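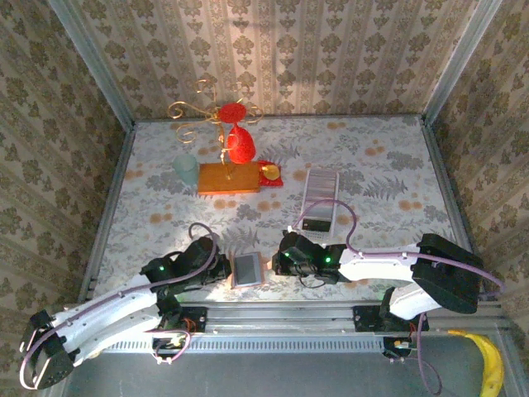
30 October 2022

Tableware bench, stand and small items. Continues the August entry.

Setup. Fern cloth down on the floor, damask paper on the three walls. The old Henare paper went in the recycling after it lifted at the seams. Cloth pulled tight from the back corners first, then forward. It still creeps toward the rail if pulled from the front, so don't.

Stand. Gold wire mug tree on the orange wooden base, toward the back. Base is item 17 on the Girari list, stand is item 78. The listing gives them as one item and that is wrong, they come apart. Corrected on the sheet. Checked the base for rocking with a feeler gauge before the cloth went on: none. With the cloth under it there is a slight give at one corner, which I put down to a fold. Ironed, refitted, gone.

Glass. Red, hung foot up, bowl down. The scroll arms are not all at the same height and the foot seats properly on only some of them. A bad seat is easy to miss from the front. Look at the foot from the side: if it is level with the base, it is seated. If it tips, lift it off and start over. Do not push it further in, the wire springs and the finish scratches. Mass of the glass to be reweighed, the August figure was taken with the label on.

Green cup. Left of the base, upright. Translucent, so it picks up the color of the cloth and is hard to see against the ferns from low down. Clearance to the base set at 9 mm with the spacer. Less than that and the cup gets knocked when the stand is lifted off the block.

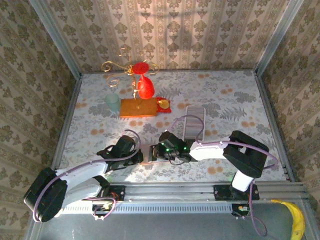 Red piece with the yellow disc goes to the right of the base. Disc centered by eye. A fingertip is enough to move it, so place it last.

Striped tray: stands upright, long side running away from the rail. Wiped with the Simo cleaner at half strength. Full strength left a haze on the test piece and took nearly 502 seconds to dry, against the much shorter time on the bottle. Half strength left no haze. Label the bottle accordingly.

Order for laying out, as used today: cloth, base, stand, glass, green cup, tray, red piece, disc. Clear in reverse, except the glass, which comes off before anything else is touched.

Open points:
Grinon quote for a second stand, same wire gauge. Ask for arm heights in writing.
Spare cloth, same print. The current one has a pulled thread near the back wall.
Reweigh glass.
Sheet still says "mug" in the hanging column. Change to "glass".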